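Ticket 541
Product: Quintero Scorer, desktop version
Reported by: Tridbridge Cricket Club
Opened: 16th March
Priority: Normal
Status: Closed

Summary
Season export stops early and bowling averages come out wrong.

Problem as reported
We keep ball-by-ball records for the first and second teams in Quintero Scorer. When we export last season for the league website, the file has 600 rows. The app itself lists 1,719 deliveries for the same matches. The website then works out averages from the short file, so anyone who bowled mostly in the second half of the season has figures missing. Our away match at Clakedham is the worst case. The app has us on 171 all out and the website has the innings ending in the middle of an over.

Steps to repeat
Open the season. Choose Reports, then Export, then All Deliveries. Leave the date boxes blank. Save as CSV and count the rows.

What we tried before writing in
Restarted the app and the laptop. Exported to a different folder. Exported under a second login. Same row count each time. The match cards print correctly, so the data seems to be there.

Reply from support
Thanks for the file. Please check two things. First, does the export window say "Preview rows only" at the bottom left? Second, do you have the equipment add-on turned on? It adds ball weights and bat checks to each match, and we have had one other report with it on. Please attach anything else you have.

Attached

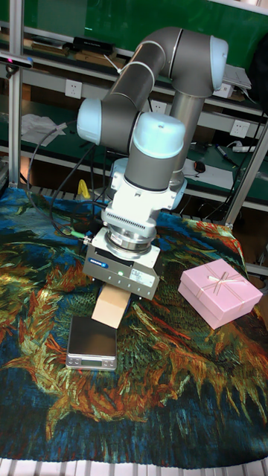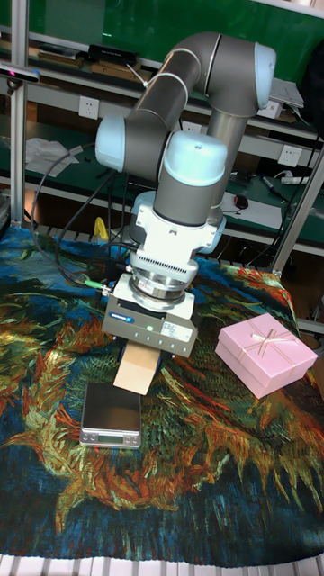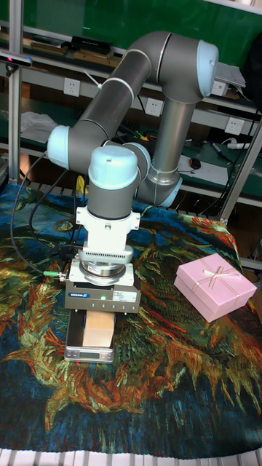 The equipment add-on is turned on, and we use it only for ball weights before each match. Weights are typed in by hand. We read them from a small digital scale, the same general sort as the one under the gripper in the third picture, and no cable or wireless link goes to the laptop. The weights show correctly on the match page. "Preview rows only" is not showing at the bottom left or anywhere else in the window.

Reply from support
Please turn the add-on off under Settings, Extras, and run the export again. Turning it off does not delete the weights.

Update
Turned off. The export now has all 1,719 rows. Turned it back on and the file went back to 600. The Riltel scoreboard was unplugged for both tests.

Reply from support
Confirmed on our side. With the add-on on, the export uses the row limit from the preview screen. A fix is planned for the April release. Until then, turn the add-on off before exporting and on again afterward.

Update
Full file uploaded to the league site. The Clakedham innings now reads 171 all out and the bowling averages match the app. One leftover: the weights column is blank in the new file. We don't need it for the league.

Reply from support
The blank column is expected with the add-on off. Closing this ticket. Reply here if the April release does not fix the row limit.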